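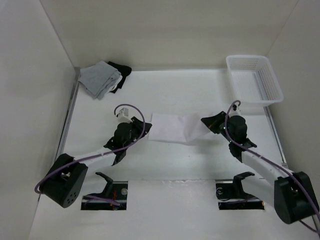 White cloth held out by both ends, folded stack and basket behind it

Does stretching thin cloths before folding do anything?

Posted by Bimla Dixit

I keep being told that the trick to a neat stack of thin white cloths is to hold each one by two ends and pull it tight before you fold it. My sister-in-law swears by it. So do half the laundry pages I've read, and they all seem to be copying each other. I have my doubts.

The cloth in the picture is pulled from both ends and it's still slightly wrinkled. You can nearly see through it where it's pulled, so I wonder if all this tugging just wears the fabric thin. The grey and black ones in the corner are folded and stacked fine, but those colors hide everything.

I have 15 of the white ones and I'd like them to stay flat in a basket. I don't own an iron and I'm not buying one for this. I also don't want to hear about a spray. I tried the Moffat one in April and all I got was a damp shelf.

Drovley

Pulling works on damp cloth. On bone-dry cloth it does very little, whatever the laundry pages say. Take them off the line a bit early, hold two corners of the same side, give one firm snap and lay the cloth flat. Smooth it from the middle out with your palm, then fold. If you grab it at two single points and pull, you get creases running from one hand to the other, and I'd guess that's most of your trouble.

As for wearing it thin, I doubt it. Thin cotton looks see-through when it's under tension and goes back when you let go. Hauling on a wet one is different – that can pull the hem crooked, and it stays crooked.

I'd stack no more than 6 in a pile. Past that they lean.

Rateck

just roll them

Urider

Rolling is fine for a drawer but they unroll in a basket, I've tried it. I agree about damp, not so sure about the snap. I've done it both ways and couldn't tell you which pile was which a day later. Leaving something heavy on the stack overnight did more for mine than any pulling.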